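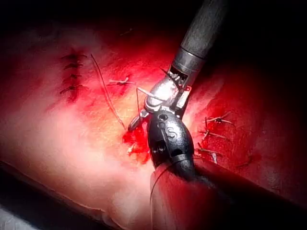 Prandby Hospital, Department of Clinical Engineering — Staff Writing Pages

The Left Turn

by Emilian Dobre

The complaint was written on the back of a sterilization label and taped to the door of our workshop. It said: "Arm two, needle driver, lazy on the left turn. Please look. Phillips."

Paula Pascu took it down and read it twice. She had worked with Dr. Phillips for seven years and she knew that he did not like to write more words than necessary. If he used the word lazy, he had thought about it during the whole operation.

"What is lazy?" asked Tudor. He was new in the department and still kept his pens in a row.

"He turns his hand and the jaws come after. They should come together with the hand."

"How much after?"

"This he did not write."

They went up with the cart. The machine stood against the wall of the operating room with its arms folded under the plastic covers. Paula switched it on and waited for the start check to finish. She did not sit while it ran. Tudor noticed this and also did not sit, although there were two stools.

The log gave no errors. Arm two had 1,891 hours, and the last service was in March, signed by Dinesh Sengar, who signed everything with the same blue pen and a small line under his name. Every value was inside the limits. Tudor read them out loud, one after the other, and with each value his voice became more cheerful.

"So it is good," he said.

"So the values are good," said Paula. "Open the recording."

Dr. Phillips had given permission for the department to look at the recording from that morning. They watched it on the small service monitor, with the sound off. Red tissue filled the screen, very bright in one corner and nearly black in the other. Two incisions were already closed, each with its row of stitches, and the silver wrist was coming down from above with the curved needle in its jaws. There was blood under the point. Tudor looked at the blood and then at the floor.

"Look at the wrist only," said Paula. "Not the rest. The rest is the doctor's work."

He tried. After some time it became easier. There was the gray shaft, then the bright metal joint with its pins and its slots for the cables, then the jaws. When the surgeon turned to the right, the wrist moved like one piece. When he turned to the left, there was a small hesitation first, as when a person hears his name in a crowd and is not sure that it was really his name.

"There," said Tudor.

"Yes. Play it again."

They played it many times. Paula held a pencil against the screen to mark the place where the jaws should be, and each time the jaws arrived at the pencil a little late. She wrote the time of the recording in her notebook.

The needle driver itself was number 316. It had been cleaned and it came to them in a closed tray. In the workshop Paula put it on the white mat under the lamp, with the wrist pointing to her, and asked Tudor to turn the input disks at the other end with his fingers, slowly, first one side and then the other.

"What do you feel?" she asked.

"Nothing. It turns."

"Close your eyes."

He closed his eyes and felt foolish. He turned the disk to the right. He turned it to the left, and between his fingers there was a little empty place, so short that he had to go back and find it again.

"It is loose," he said. "Only in the beginning."

Under the magnifier they could see the reason. One cable, thin as a hair from a horse, had lost a single strand near the slot. The strand stood up in the light. The others still carried the load, but the cable had become longer by almost nothing, and almost nothing was what Dr. Phillips had felt in his hand.

"Can we tighten it?" asked Tudor.

"We can. And then tomorrow another strand will go, maybe when the needle is half inside." Paula took a red tag from the drawer. "With this kind of cable we do not tighten. We take the instrument out of use."

Tudor wrote the tag himself. His letters were very careful. Then he asked if they were finished, and Paula said that they had finished only with the instrument.

They went back up and put a new needle driver on arm two. It clicked in its place and the lamp on the arm changed from yellow to green. Paula made the calibration, and after that she made the part that was not in the Koltitent manual, which Dinesh had taught her when she was the new one. She hung a metal ring on a thread in front of the lens. She sat at the console, took the ring with the jaws, and wrote the alphabet in the air with it, all the letters, because an alphabet has many left turns.

"Now you," she said.

Tudor sat down. His A was bad and his B was worse, and at the letter G he dropped the ring. But at S, which goes to one side and then to the other, he stopped and did it again, more slowly.

"It comes together with my hand," he said.

"Good. Continue until Z."

It was already evening when Dr. Phillips passed by the door in his coat. He looked at the empty place on the door where his label had been.

"Did you find anything?" he asked.

"One strand of cable," said Paula. "The instrument is out."

"One strand," he said. He opened and closed his right hand, as if he wanted to check that too. "I thought perhaps I was tired."

"Maybe also this," said Paula.

He laughed — Tudor had never heard him laugh — and went to look for the elevator. Paula filled in the form. In the field for the cause she wrote about the strand, and in the field for who had found it she first wrote Phillips, and after it, with a comma, Lungu. Then she gave Tudor the tray with the red tag and sent him down to the store before it closed.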